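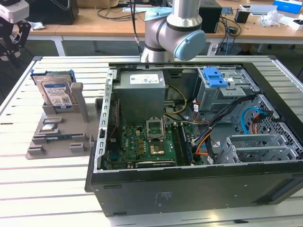
Old desktop from my aunt - worth fixing up or just sell for parts?

Posted by Kelly Vieira in Home & Hobby, Drorville Community Help

Hi all, sorry if this has been asked a million times, I did search first. My aunt is moving into a smaller apartment and gave me her old desktop. She used it for letters and her recipe files and a solitaire thing. It was under her desk for years. It worked last time she turned it on but that was a while ago and she can't remember when.

I don't need a fast machine. I want something for my son to do homework on, type papers, watch class videos. Budget is basically nothing. I have 900 set aside for the whole winter and that has to cover the car too, so please don't tell me to build a new one.

What I want to know:

is it worth putting money in, or am I throwing it away
how do I get her stuff off it first, she wants the recipes
what do I do about passwords and tax papers that may still be on there
is anywhere in town still taking old computers, the drop-off behind the Skanum store is gone

I'm ok with a screwdriver. Not ok with anything that involves typing commands. Would like to have it sorted by 21st December when he's home from school. Thanks in advance!!

Silviu Moldovan

Worth it if the cost stays small. Stop if it doesn't. My rule is never put more in than you'd pay for a used one that already runs, and used ones that already run are cheap right now, look at the board outside the library.

Do things in this order.

Recipes first. Before you clean anything, before you change anything. Plug it in, monitor, keyboard, see if it comes up. If it does, copy everything in her user folder to a USB stick. Everything, don't pick and choose. People always say "just the documents" and then the recipes are on the desktop or in some odd folder the recipe program made up. Then open a few on another computer and make sure they open. If they're in an old recipe program and won't open anywhere else, go back and look for an export or print option while you still have the old one running. Printing to PDF is fine. Ugly but your aunt can read it.

If it doesn't come up, don't panic. The drive can come out and go in a little adapter that plugs into another computer by USB. Kristof at the repair evening has one and will let you use it while you wait.

Then clean it. Unplugged, obviously. Take it outside if it isn't raining. Can of air, short bursts, hold the fan blades still with a finger so they don't spin. Don't use the vacuum cleaner. Leave the power supply closed, just blow through the grille. Never open the power supply, I mean it.
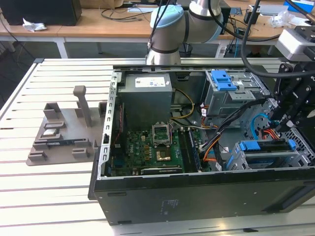 Side cover off, power supply top left.

Then memory and drive. Those are the two things that make an old one feel ok again. Write down exactly what it says on the stick that's in there and buy the same type, or take it with you. If it has a spinning hard drive, swap for a small solid state one, biggest difference you'll ever see for the money. I'd stop there. No graphics card, no new processor, the board will be too old for anything you'd want.

Also swap the little coin battery on the board if the clock is wrong every time you start it. Costs less than a coffee. Half the "broken" computers I see are that.

One more thing, check what version of the operating system it can run. If it's too old to get updates I would not let a kid go online with it. There are free ones that run on old machines and look normal enough, a homework browser is a homework browser. You can do the install with just clicking, no commands.

Delia Domínguez

sell it. we went thru this with my dads, spent a whole weekend and it still took forever to open email. got 6 dollars for the memory lol. a used laptop is less trouble and he can take it to the kitchen table

but get the recipes off first, agree with that. I lost my grandmothers bread one and still mad about it

Kristof Dijkstra

Going to answer the parts the others skipped, typing this on my break.

Tax papers and passwords. Deleting files and emptying the trash is not enough, anyone with a free program can get those back. If you keep the computer and put a new drive in, easy - take the old drive out, put it in an envelope, write her name on it, give it back to her. She keeps it in a drawer. Done. If you sell or donate, same thing, sell it without the drive. You lose a few dollars, sleep better. If you really want to reuse the old drive it needs a full wipe and that takes hours, bring it in and we'll start it and you can go home.

Also have her change the password on her email and bank, from whatever she uses now. Browsers save those and people forget. And check if she had any program registered to that machine that she paid for, sometimes you need to sign out on the old one before it'll work on the new one. Ask her about the printer too, the driver disc is probably in the same box of cables.

Where to take it. The Skanum one closed, yes. Lungu Hardware takes towers, cables and keyboards at the side door, free. They do not take the big old glass monitors. The county site out on Skadau Road takes everything but you need proof of adress and the line is awful on the first of the month. Batteries go seperately at both.

For what it's worth I'd fix it. Ileana Coman did one about the same age for her daughter last winter, new drive and a second stick of memory, and it's still going. She kept the screws in an egg carton, one hole for each step, which I have been copying since.

Repair evening is upstairs over Lungu, 6 to 8, room 310. Bring the power cord, everyone forgets the power cord. No need to bring a monitor.

Kelly Vieira

Thank you!! Ok so recipes, then clean, then decide. I did not think about the saved passwords at all. Told my aunt and she is looking for her notebook. Delia I hear you, if it's still slow after the new drive I'm getting the laptop.

Does the side door at Lungu have different hours from the store?

Kristof Dijkstra

Same hours. Ring the bell if it's shut, they're usually in the back.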